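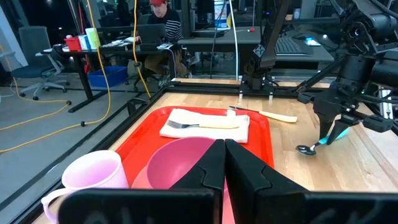 So I finally gave in and bought the Plerkska Wustovs. If you've been reading this blog for a while you know I've been going back and forth on these since last summer, and a few of you have been emailing me about it (hi!), so I figured I'd write up how it went.

Quick catch-up for everyone else. The Wustov is a low-top suede runner with a gum sole, kind of a seventies track shape, a little chunkier in the heel than you'd expect from the photos. It comes out in small batches and the colors change every time. The one I wanted was the mustard with the dark green heel tab, and I missed it twice. The first time I was at the dentist. The second time I had it in my cart and the site made me reset my password, and by the time the email came through my size was gone. I stayed mad about that for way longer than is reasonable for an adult.

Anyway, in July I was over in Talcombe for my cousin's birthday and stopped at Holovko, the little shoe store next to the old movie theater. I go in there every time I'm in town and mostly just pick things up and put them back. And there on the bottom shelf, under some kids' rain boots, was one pair of mustard Wustovs. In a 46! I wear a 46! I did not play it cool. I think I said "oh no" out loud.

The price tag said $221, and I stood there doing that thing where you try to come up with all the other stuff you're not going to buy this month. Then the guy at the counter told me the box was missing the lid and one of the spare laces, so he could take $40 off. Sold at $181. I don't keep boxes anyway (I know some of you do, and I've seen the pictures of your closets, and I'm impressed and a little worried).

Okay, the shoes themselves.

The suede is really nice. It's got that short, fuzzy nap that changes shade when you run your thumb across it, and the mustard is deeper than it looks online, closer to the fancy grainy mustard than the hot dog kind. The green heel tab is so dark it passes for black indoors. I've had three people tell me "I like your yellow and black shoes" and I've had to hold my foot up to a window each time.

Fit is where I have some notes. They run true to length but the toe box is narrow for the first week or so, and if you've got a wide foot like mine you'll feel it right across the pinky toe. I wore them around the house with thick socks for a few evenings, which helped a lot. By the second week they'd loosened up enough that I could walk to the farmers market and back without thinking about them. The tongue slides to the outside on my left foot, though. Every single time. There's no lace loop in the middle of it to hold it in place and I can't understand leaving that off a shoe at this price. My old running shoes from the outlet mall have one!

I ended up poking two tiny slits in the tongue with a craft knife and running the lace through. I was terrified to do it, and it looks fine. You can't see it once they're tied. If you try this, go slow and put a piece of cardboard underneath, and maybe don't do it on the couch like I did.

The gum sole is grippy on dry pavement and squeaks like crazy on a polished floor. Grocery store, library, my work hallway, all of it. I sound like a basketball game coming back from the printer. It's getting a little better now that the bottoms are scuffed up.

As for keeping them clean, I did two light coats of suede spray the first night, out on the porch, and let them sit until morning. I've got one of those brass-and-nylon brushes but I only use the nylon side on these. I've already gotten a splash of iced coffee on the right toe, and a plain white eraser took most of it out. There's a faint ring if you know where to look, and now of course I look at it all day long.

What do I wear them with? Faded jeans, mostly. I tried them with olive pants and it was too much of a park ranger situation for me, although my sister said she liked it. Gray sweats are surprisingly good. I want to try cream laces in them because the ones that came on are this bright white that looks a bit cheap next to the suede, and since I'm short a spare lace anyway I need to buy some. If anyone knows a place that sells flat cotton ones in the right length for seven eyelets, please tell me in the comments, the ones I ordered came out so long I was tucking them into my socks.

Would I have paid the full $221? Hmm. Probably not, with that tongue. At what I paid I'm very happy, and I've worn them almost every day since I got home. A reader wrote in asking if the navy pair has the same narrow toe, and I have no idea, I've never seen the navy in person. If you own them, let me know and I'll add it to this post.

Next up is the big boot re-waterproofing, which I've been putting off all summer, so wish me luck with that.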